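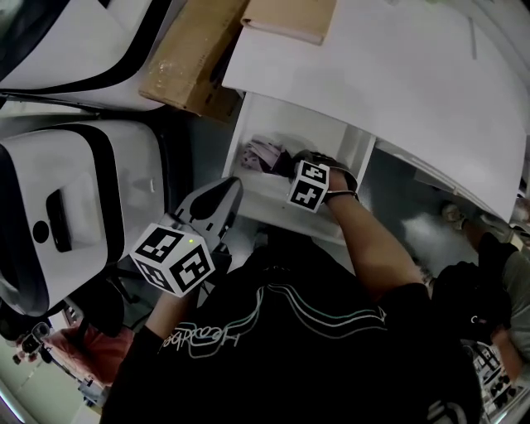
Reaching for something pink in the back corner of a drawer.

Why Does Everything End Up at the Back of the Drawer?

You put your best socks in the front of the drawer. You remember doing it. A week later they are in the far back corner, squashed flat, and you have to stick your whole arm in to get them. Did they walk?

They did not walk. Socks are lazy. What moved them was physics, with some help from you.

Think about what happens when you shut a drawer. You give it a push and it slides along nicely until, bang, it hits the end and stops. The drawer has stopped, but the things inside haven't heard the news yet. They were moving toward the back, so they keep moving toward the back. Scientists call this inertia. It's the same thing that tips you forward when a bus brakes.

Opening a drawer can send things sliding the other way, toward the front. But most people open drawers gently and shut them as if the drawer had said something rude. So the back usually wins.

Why is it always so crumpled?

Cloth is made of lots of tiny threads, and threads bend easily. When a shirt slides into the back wall it can't go any farther, so it folds up on itself. Then the next thing slides in and squashes it. Leave it there until September and the creases will have settled in for good, or at least until somebody finds the iron.

Corners are the worst spot. A thing in a corner has a wall behind it and a wall beside it, so it has very few ways out. It will wait for you.

Try it yourself

You need an empty drawer, a balled-up sock and a wooden block.

Put the sock and the block side by side near the front. Shut the drawer hard (mind your fingers, you only get the one set). Open it slowly and look. Do this 5 times, then try 5 gentle pushes. Which one traveled farther? A sock is grabby against the bottom of the drawer, and that grabbiness is called friction. Now put a dish towel underneath them both and see what changes.

If a grown-up asks why you are slamming drawers, say it's for science. This works two times, possibly three.

Written by Deolinda Rocha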